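Part-Time Room Resetter Wanted (Tidying, Sweeping, Mild Diplomacy)

4 min read

Stistari rents out rooms by the hour to people who need a room and don't have one. Tap dancers, amateur choirs, a man who builds very large kites. They come in, they do their thing, and they leave the place almost the way they found it. The "almost" is the job.

We're looking for one person to reset our rooms between bookings, afternoons and early evenings, starting in January. You would be taking over from Ott Urbonaitė, who has done this for 189 weeks and is leaving to study upholstery. Ott has left a binder. The binder is good. Read the binder.

What the work is

Most of it is floors. We have pale tile in the ground-floor rooms and it shows everything: chalk, glitter, shoe polish, the trail of one person who walked in with a leaking coffee and did four laps looking for the trash can. You sweep, then you mop, then you stand in the doorway and look along the tile at a low angle, and you mop the part you missed.

After the floors come the chairs. We own 387 stacking chairs of two kinds that look the same and do not stack together. The difference is in the back legs. You will get it wrong for the first week, and then you will never get it wrong again and will find yourself checking chairs in restaurants.

Then walls. People tape things up. Our rule is painter's tape only, and our rule is widely admired and seldom followed. You'll have a plastic scraper and a spray bottle. The green in Room 2 is the one to be gentle with, and yes, it is supposed to be that color. Līga Rätsep picked it and is still here, so please form your opinion quietly.

There is also a lost property shelf. Items stay for a month. Single gloves stay longer because Līga feels bad for them.

What the work is not

You won't be selling anything, answering the phone, or moving the piano. If a customer asks you to move the piano, the answer is Frøydis. Frøydis Bakke runs bookings and enjoys saying no.

You also won't touch equipment that belongs to a booking. If it's standing in the room and it isn't ours, sweep up to it, go around it, and leave it where it is. The binder has a list of what's ours. When something isn't on the list, it isn't ours, however much it looks like a mop bucket.

Who we'd like

Somebody who notices things. We once hired a very nice person who could walk past a tipped-over plant eight times a shift, and it was hard on all of us, the plant included.

Experience in cleaning, stage crew, school kitchens or raising several children is useful. None of it is required. You should be able to lift a stack of five chairs, be all right with stairs, and be comfortable working alone with the radio on. You choose the station. The previous dispute about the station is covered in the binder.

Pay and hours

Twenty hours a week, in four shifts, 2 p.m. to 7 p.m. Pay is monthly: 1502 before tax, with paid breaks and a locker that mostly closes. Work shoes are on us, up to a sensible price. Kane Ruddock decides what is sensible, and Kane has worn the same boots since we opened.

The rooms

All the rooms are on two floors, with a supply closet on each. The upstairs closet has the good broom. Room 1 has mirrors, so bring patience and a dry cloth. Room 3 has carpet tiles and a smell we are working on. Room 2 is the green one, tile underfoot, white wall next to it, and it gets the most varied crowd of the lot.

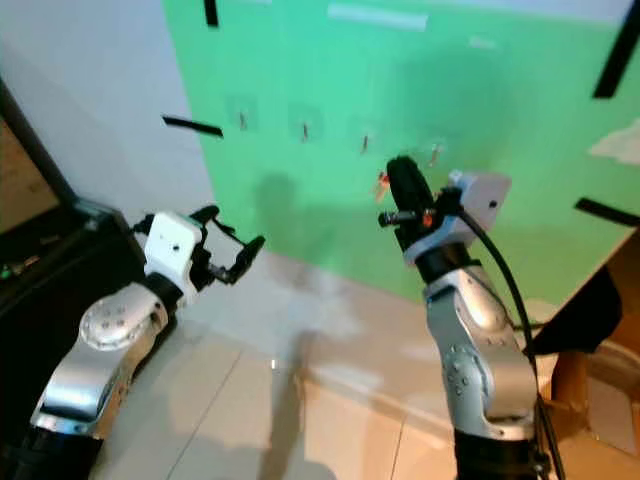 How to apply

Write to Kane at the front desk, or drop a note through the door at the Pivau Street entrance. Skip the cover letter. Tell us two things instead: when you could start, and what you'd do first in a room that has glitter on the floor, thirty chairs in the wrong place, and a choir arriving in twenty minutes.

There isn't one right answer to the second part, though "open a window" has done surprisingly well.

We'll ask a few people to come in for a paid trial shift with Ott. Wear something you don't mind getting chalk on. Use the side door, as the front one sticks, and push harder than seems polite.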